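# Arms at the Flower Bench: Staff FAQ

Kept by Nnamdi Briggs, Viltoncombe packing floor. Last tidied in June, when the question about holidays came up again.

**Am I losing my job?**
No. Seven people worked the bouquet benches before the arms arrived and seven work them now. Mogens has moved to conditioning at his own request, and he would like it known that it was at his own request.

**So who does what?**
The arms from Clumunix take single-stem jobs and the bud vases. You take everything with more than five stems, anything with ribbon, and anything for a funeral. Weddings are under discussion, mostly by people who have never done one.

**Do I have to learn programming?**
You have to learn a tablet with big buttons. Asuka Onishi runs the training, which takes an afternoon, or two if you argue.

**Is my speed being compared with theirs?**
Management says no. Bergþóra Hjaltadóttir, your shop steward, has that in writing and will show it to you whether you ask or not. For what it's worth, an arm needs 16 minutes on an order you'd finish while complaining about the radio.

**Why do I still have to prep the stems?**
Tulips bend, lean and keep growing after they're cut, and software built for boxes finds this upsetting. Strip the lowest leaves, cut the ends and lay the stems out on the table before you press start. Spread them so each one can be picked up alone. At the bench below, a red and a white bloom are lying close together by a heap of leaves, and a crowd like that is worth thinning out by hand. Glass you can leave standing near the middle, as with the blue and pink vases there.
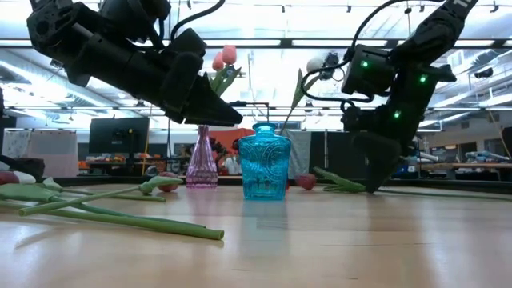

**Can I reach in to fix a flower?**
Pause first, then reach. Green lights, like the three on the right-hand arm, mean it has power, so keep your sleeves out of the way even if it seems to be daydreaming. A crooked tulip can wait ten seconds for you.

**What about Sunday shifts?**
Arms don't work Sunday because someone has to be here to watch them, and the overtime rate for watching is the same as for working. Finance discovered this after signing.

**Who pays for broken vases?**
The company. Log it under "Juhl" on the tablet, a menu named after the supplier we used to have. Please don't log your own breakages as the robot's. Bjartur reads every entry.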